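Project report: The arm that would not let go of the chair
Student: Helju Kalniņš
Supervisor: Birger Hovland
Holtemville, Wed 15 November

1. What the project was

My task was to program a simulated arm so that it can pick up small things in a dining room and put them on the table. All the work was done in the simulator. The room comes from the Navickas set of home scenes, and I did not change the furniture. The arm is a Franka on a fixed pedestal beside the table.

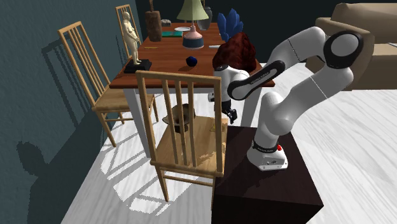
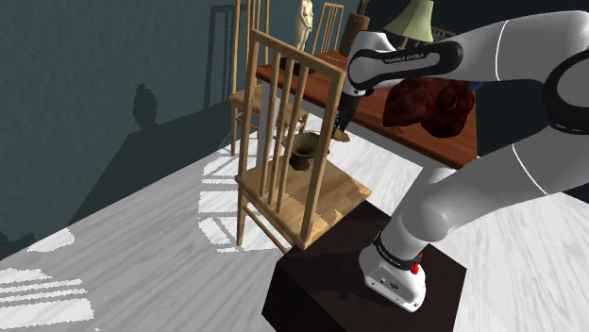
2. The fault

I made 188 runs. In 43 of them the arm stopped before it reached its goal, and the log gave the message "joint torque limit". In the first week I believed that my torque values were too low, so I raised them. This was a mistake. The arm then pushed harder, and in one run it dragged a chair across the floor and continued as if everything was normal.

When I played the failed runs again slowly, I saw that the gripper came down beside the back of a chair and one finger went between the slats. The next movement was sideways. The finger could not come out sideways, so the controller used more and more force until the limit was reached.

3. The cause

The planner does not use the real shape of the chair. It uses a simple collision shape, and in my settings file this shape covered the seat and the legs only. For the planner, the back of the chair was free air. The physics engine had the full shape, with all the slats. So the two parts of the program had a different opinion about the same chair.

Uldis Lepik, who had the same scene last year, told me to draw both shapes on the screen together. I should have done this in January, before the first run.

4. Repair

I made a new collision shape with the back included, and a margin on each side of it. I also put the torque limit back to the old value and added a rule: if the force on the wrist stays high for 84 milliseconds, the arm stops and goes back up the same way it came. Sideways movement is not allowed until the fingers are above the top rail.

After the repair I repeated the 43 failed runs with the same starting positions. None of them stopped on the torque limit. Two stopped for another reason, because the planner found no path with the new margin. I have not solved this yet.

5. Safety remark

On a real arm, my first change would be dangerous. A person can sit on that chair. Birger Hovland asked me to write clearly that a torque limit must not be raised to make an error message go away, and I agree with him. The old settings file is kept in the project folder with a warning in its name.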